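When the Table Is a Mirror

Zetbridge sells a grasp planner that works well on matte surfaces. Its developers spent most of this year on the other kind.

The planner, called Huria, takes video from a hand-held gripper and predicts where two fingers should close. Training runs use recordings made in ordinary homes. The current set holds 2451 of them, and 164 were flagged in May for the same fault: the depth estimate fell through the tabletop. A window reflected in polished glass reads as a bright object some distance below the surface, and the planner lowers its approach height to match.

"The network wasn't confused about the object," says Agnese Dzene, who maintains the perception code. "It had the wrong floor."

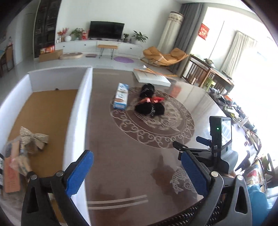

Gripper view over a glass-topped table with a printed lace pattern. The padded fingers are open.

The fix is a plane estimator that runs ahead of the grasp network. It fits the support surface from points where objects meet it, such as the lower edge of a standing box, and discards returns below that plane. Printed patterns help, as they give the tracker fixed texture on a surface that otherwise shifts with the viewpoint. The estimator adds 5 milliseconds per cycle.

Itzel Xolalpa, who writes the controller, wanted a second guard. Her code compares the planned fingertip height with the fitted plane and holds position if the two disagree by more than 16 millimeters. The operator sees a fault code and can request a new fit.

Soft goods remain a problem. Yarn and crumpled plastic have no stable outline, and the estimator sometimes takes a fold for a contact edge. Dzene is testing a filter that weights straight edges more heavily. It is switched off by default in the current build.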